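Fachregal (Bad)

Das Fachregal, im Handel auch Badfach oder Waschplatzfach, ist ein offenes, kastenförmiges Aufbewahrungsmöbel für Toilettenartikel und kleinere Textilien.

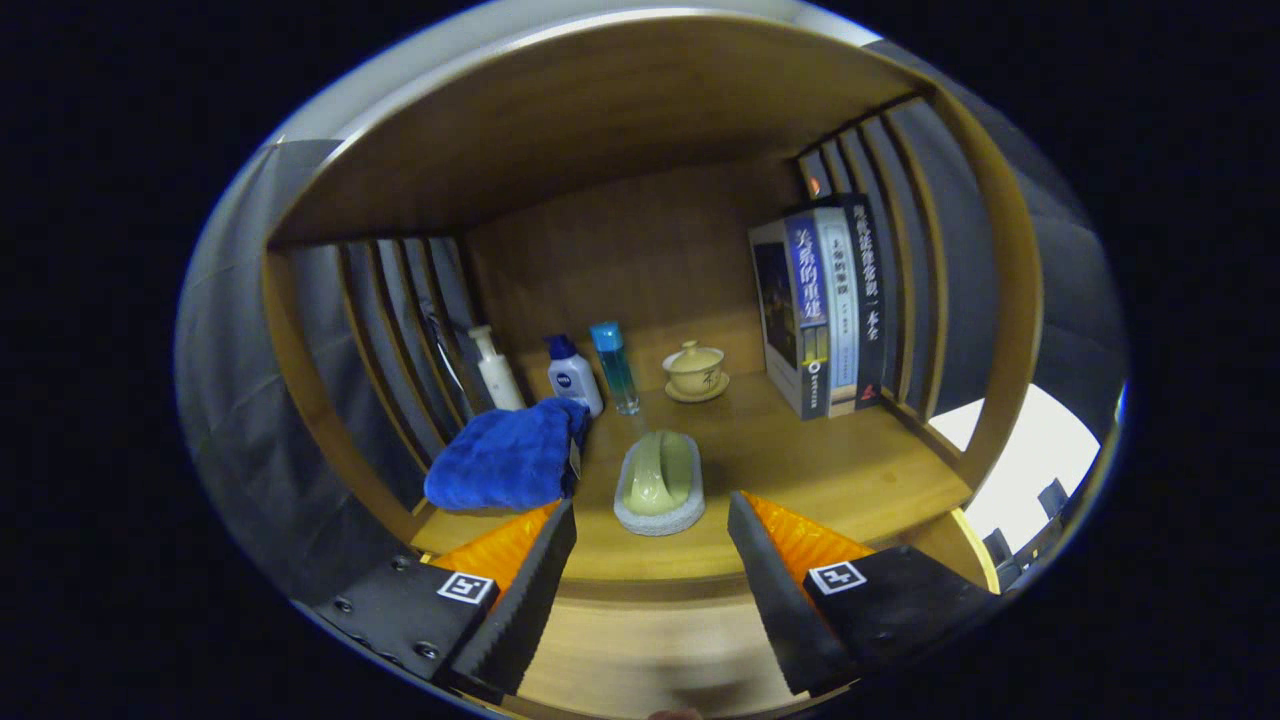 Nach Severin Hubmann sei die Bezeichnung Regal für das einzelne Fach eigentlich unzutreffend, da ein Regal mindestens zwei übereinanderliegende Böden voraussetze; er schlage deshalb den Ausdruck Waschfach vor, der sich in der Möbelkunde bislang aber nicht durchgesetzt habe. Die meisten Hersteller und Händler führen beide Formen unter demselben Namen. Der vorliegende Artikel folgt diesem Gebrauch.

Inhalt
1 Begriff und Abgrenzung
2 Aufbau
3 Werkstoffe und Oberflächen
4 Nutzung und Einräumen
5 Pflege
6 Verbreitung
7 Siehe auch

Begriff und Abgrenzung

Vom Badschrank unterscheidet sich das Fachregal durch das Fehlen einer Tür, von der einfachen Ablage durch die seitliche und rückwärtige Begrenzung. Der Inhalt ist von vorn frei zugänglich und bleibt sichtbar. Übergangsformen bestehen vor allem zum Nischenregal, das in eine Wandvertiefung eingelassen wird, sowie zum Kastenbord, bei dem die Seitenwände vollständig geschlossen sind.

In der älteren Literatur findet sich daneben der Ausdruck Toilettenfach. Er bezeichnete ursprünglich ein Innenfach des Waschtisches und wurde erst später auf selbständige Möbel übertragen. Im österreichischen Sprachgebrauch ist auch Waschkastl belegt, wobei damit regional ein Schränkchen mit Tür gemeint sein kann.

Aufbau

Ein Fachregal besteht aus Boden, Rückwand, zwei Seitenwänden und einem oberen Abschluss. Der Boden trägt in der Regel an der Vorderkante eine Leiste, die das Abgleiten von Gegenständen verhindert. Ihre Höhe ist ein Kompromiss: Eine hohe Leiste sichert besser, erschwert aber das Auswischen und das Herausnehmen flacher Gegenstände.

Die Seitenwände werden geschlossen oder als Lattenwerk ausgeführt. Bei der zweiten Bauart stehen senkrechte Stäbe oder schmale Bretter mit Zwischenräumen nebeneinander, sodass Luft quer durch das Fach streichen kann. Die abgebildete Ausführung aus hellem, honigfarbenem Holz zeigt solche Lattenseiten in Verbindung mit einer ebenen Rückwand und einem gewölbten oberen Abschluss. Gewölbte Abschlüsse sind in der Herstellung aufwendiger als ebene und können nicht ohne Weiteres als zusätzliche Stellfläche dienen.

Für die Befestigung an der Wand werden Aufhängeleisten, Schlüssellochbeschläge oder durchgehende Verschraubungen verwendet. Standmodelle ruhen auf Füßen oder auf einem umlaufenden Sockel. Mehrfachige Modelle verfügen meist über bis zu 4 Böden; bei höheren Ausführungen ist eine zusätzliche Sicherung gegen Kippen üblich.

Werkstoffe und Oberflächen

Verwendet werden Massivholz, Holzwerkstoffe, Bambus, Metall und Kunststoff. Unter den Massivhölzern gelten Eiche, Lärche und Teak als vergleichsweise unempfindlich gegenüber Feuchtigkeit. Buche quillt und schwindet stärker und wird für Feuchträume nur mit geeigneter Beschichtung empfohlen.

Die Oberfläche wird geölt, gewachst oder lackiert. Geölte Flächen lassen die Maserung deutlich hervortreten und können örtlich ausgebessert werden, verlangen jedoch regelmäßiges Nachbehandeln. Lackierte Flächen sind zunächst pflegeärmer; wird die Lackschicht verletzt, kann Wasser eindringen und sich unter dem Film ausbreiten. Besonders gefährdet sind Hirnholzflächen, Schraublöcher und die Fuge zwischen Boden und Vorderleiste.

Leonie Kuster hat in ihrer Übersicht zu Holzmöbeln in Feuchträumen darauf hingewiesen, dass Schäden am Fachboden häufiger von stehendem Wasser unter Gefäßen ausgehen als von der Luftfeuchtigkeit des Raumes. Sie empfiehlt eine leichte Neigung des Bodens oder Unterlagen mit Abstandsnoppen.

Nutzung und Einräumen

Das Fachregal nimmt vor allem Gegenstände des täglichen Gebrauchs auf. Dazu zählen Pump- und Klappdeckelflaschen, Seife, Zahnputzzeug, Kämme sowie kleine Handtücher und Waschlappen. Arzneimittel und Rasierklingen gehören wegen des fehlenden Verschlusses nicht in ein offenes Fach, sofern Kinder im Haushalt leben.

Üblich ist die Anordnung in Tiefenstaffelung. Hohe Behältnisse werden an die Rückwand gestellt, flache Gegenstände nach vorn. Dieser Ordnung entspricht auch das abgebildete Fach, in dem die Flaschen hinten stehen und eine Seifenschale mit blassgrüner Seife vor ihnen Platz hat. Etiketten werden im Verkaufsraum und in Beherbergungsbetrieben nach vorn gedreht, im Privathaushalt wird darauf meist kein Wert gelegt.

Seifenschale

Feste Seife bedarf einer Unterlage, auf der sie zwischen den Anwendungen abtrocknen kann. Gebräuchlich sind Schalen aus Keramik, Stein, Metall, Holz und Kunststoff, teils mit Rillen oder einem herausnehmbaren Einsatz. Liegt die Seife dauerhaft im Wasser, weicht sie auf und verbraucht sich schneller. Schalen ohne Ablauf sind deshalb regelmäßig zu leeren. Ein Platz nahe der Vorderkante erleichtert die Entnahme und begrenzt die Strecke, auf der Tropfen den Boden benetzen.

Textilien

Handtücher werden gefaltet, gerollt oder lose eingelegt. Mikrofasertücher nehmen wenig Raum ein und trocknen rasch, sollten im feuchten Zustand aber aufgehängt werden. Gerollte Handtücher lassen sich einzeln entnehmen, gefaltete nutzen die Breite des Faches besser aus. Ein Abstand zwischen Textilien und Seife verhindert Rückstände im Gewebe.

Veronika Aigner unterscheidet in ihrer Darstellung der häuslichen Ordnung zwischen Griffbestand und Vorratsbestand. Nur der Griffbestand, also angebrochene und laufend benutzte Artikel, soll demnach im offenen Fach stehen; ungeöffnete Flaschen sind an einem geschlossenen Ort zu verwahren. In Mehrpersonenhaushalten wird das Fach bisweilen nach Personen aufgeteilt, was bei gemeinsam genutzter Seife oder Lotion zu Überschneidungen führt.

Pflege

Zur Reinigung wird das Fach vollständig ausgeräumt. Der Boden wird mit einem gut ausgewrungenen Tuch in Richtung der Maserung gewischt und anschließend trockengerieben. Die Zwischenräume eines Lattenwerks werden mit einer weichen Bürste oder einem schmalen Pinsel von Staub befreit. Scheuermittel, chlorhaltige Reiniger und Essigessenz sind für geöltes Holz ungeeignet.

Seifenreste lösen sich mit lauwarmem Wasser. Angetrocknete Ränder unter Pumpflaschen können zuvor mit einem feuchten Tuch bedeckt und nach kurzer Einwirkung abgenommen werden. Dunkle Verfärbungen an der Fuge zur Vorderleiste deuten auf eingedrungene Feuchtigkeit hin. In diesem Fall ist das Möbel vollständig durchzutrocknen, bevor geschliffen und neu geölt wird.

Vor dem Wiedereinräumen sind die Böden der Flaschen abzuwischen.

Verbreitung

Als Serienmöbel wurde das Fachregal im deutschsprachigen Raum durch die Werkstätten Imhof bekannt, deren Modell 211 mit Lattenseiten und abnehmbarer Vorderleiste geliefert wurde. Die Firma Jakis bot später eine flachere Variante für Gästebäder an. Beide Modelle wurden mehrfach überarbeitet; bei den jüngeren Ausführungen von Imhof ist die Vorderleiste fest verleimt.

Eine Zusammenstellung einschlägiger Stücke besitzt die Möbelsammlung Trelstead. Ihr Bestand zum Waschplatz umfasst über 400 Objekte, darunter Seifenborde, Handtuchhalter und Fachregale unterschiedlicher Bauart. Unter der Inventarnummer 2726 wird ein frühes Fach mit gewölbtem Abschluss geführt, dessen Herkunft ungeklärt ist. Kuo-hua Fung ordnet es wegen der Stabverbindungen einer Werkstatt in Vosbridge zu. Pantelis Konstantinidis hält dagegen eine spätere Zusammenfügung aus Teilen zweier Möbel für wahrscheinlicher und verweist auf die abweichende Holzart der Rückwand.

Siehe auch

Badschrank
Handtuchhalter
Nischenregal
Seifenschale
Waschtisch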